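Track notebook, W. McKinnon
21/08/2019
Wihongi path, Prernton side

Walked the unpaved length again with the wheel and the notebook. Last full walk was in June, before the verges were cut. Wheel zeroed at the gate, read 951 m at the far end. June reading was the same to the meter, so I'm leaving the wheel calibration alone.

Surface is compacted dirt with fine gravel over it. Rutted where I started, and the stones have been working out to the right-hand side into the grass. I raked a short stretch back in by hand to see how much usable material is in it. Filled one bucket, mostly small stuff, worth doing the rest.

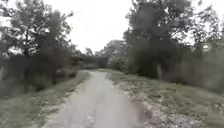

Marker post at 219 is still firm. Pushed it both ways, no play at the foot. No number on my copy of the plan for it, so I've penciled it in as P9. If anyone at Vollar has an older number, tell me and I'll change it back.

Grass on both verges is short and patchy. I would not reseed this year. The bare patches are where people step off the path to get round the ruts, so fix the ruts first and look at the grass after.

Hedge and scrub on the left: no cutting needed on the path side. Check again after the leaves are down.

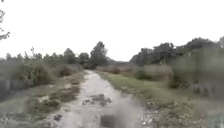
542 words in this notebook so far | 3 min read

Gravel estimate. Going by the width at the start, I had 92 bags down for the whole length. That is too many. The width I used is only good for the first part, so I need to tape it at three or four places and redo the sum. Zunent quoted on the old figure, hold the order until then.

Still to do:
tape widths
rake the right edge back in, start to P9
look at drainage after proper rain, I've only got guesses on where it runs
return the long rake to the Prernton shed

Wheel tire is getting thin. Spare is in the second drawer, wrong size I think, check.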